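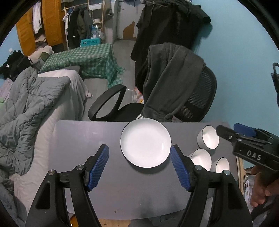
Household Paper Tips: What to Do With Shareholder Mail

By Hsiu-ying Choi
Posted 22/06/2023

If anyone in your house owns stock, even a little, you get the envelopes. Proxy cards, merger notices, letters about a lawsuit you never heard of. Most of the advice online says to buy a filing system. I tried the Anditz accordion folder and it mostly taught me that 50 pockets is too many pockets. What follows costs almost nothing.

Sort it at the table, once a week

Clear the dinner things and make two piles. One is mail with a deadline in it. The other is everything else. Skip the color coding. I have read three articles promising it saves hours and I would like to see the hours.

Write the deadline on the outside

Use a fat marker, on the envelope, before it goes anywhere. The date is often on the second or third page, in a paragraph that starts out talking about something else.

Don't trust "premium"

When Avimden's biggest owner offered to buy out the rest of us, the letter used the word premium on every page. Premium over what? Over the price on one day they picked. Get out your own purchase record and write the two numbers side by side. I paid $1,812 for my shares and the offer came to $1,679. Some premium.

Keep the purchase slip forever

Or at least until you've sold and the taxes are long settled. Brokers change hands and old records get hard to find. When my account moved to Dikstead, the purchase price column came over blank, and I would have been guessing without the slip. A plain paper envelope taped inside a cabinet door works. So does a shoebox. A phone photo is a decent backup, but I wouldn't make it the only copy.

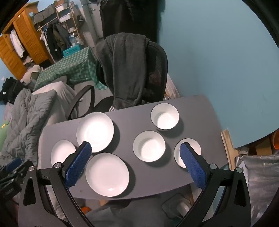
Plates and bowls on the gray table.

Read a law firm's notice slowly

After a buyout offer you may see announcements from firms that are "investigating" the deal. An announcement like that is partly an ad. It may still be worth reading, but look for these before you fill in anything:

- A court name and a case number
- Whether the case has been filed or is only being looked into
- Whether you have to do something to be included
- Who pays the lawyers, and out of what

If a notice asks for your full account number by return email, leave it alone and call your broker on the number printed on your statement.

Don't spend the settlement early

My neighbors, the Huang family, worked out on the back of a notice that they had $3,515 coming. They had divided the total wrong. The check, when it came, bought lunch.

Shred less than you think

The glossy annual report can go in the recycling, since there is another copy on the company's website. Trade confirmations, tax forms and anything you signed should stay. I don't own a shredder. Scissors handle the pages with account numbers on them, and I do those in June with the rest of the drawer - old warranties, takeout menus, the lot.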